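Storing Clear Stamps and Dies

Take new stamps off the packaging sheet and move them to a clear storage pocket. Label the top edge with the set name so you can flip through the bin quickly. I keep the matching dies behind them on a magnetic sheet.
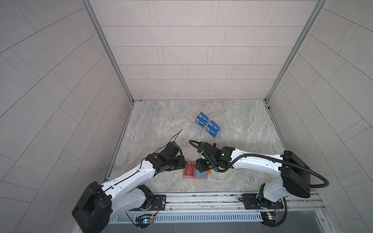
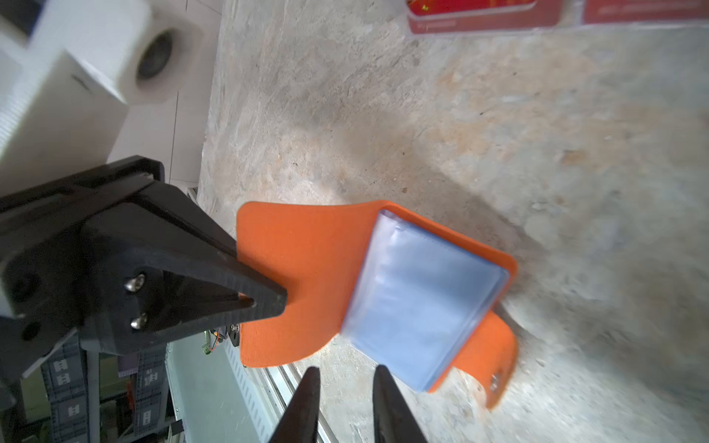
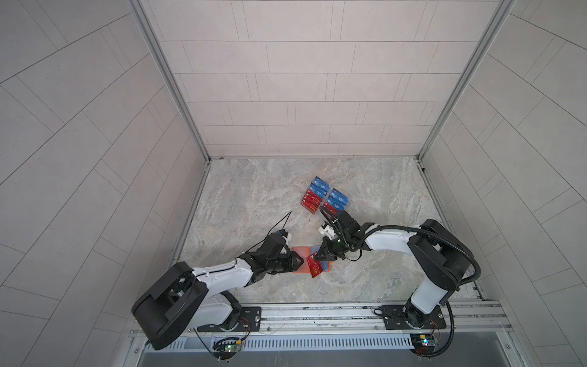 Wipe stamps with a damp cloth before putting them away – dye ink stains the polymer, but staining doesn't affect the print. If a stamp stops clinging, wash it with mild dish soap and air dry. My bin holds 48 sets.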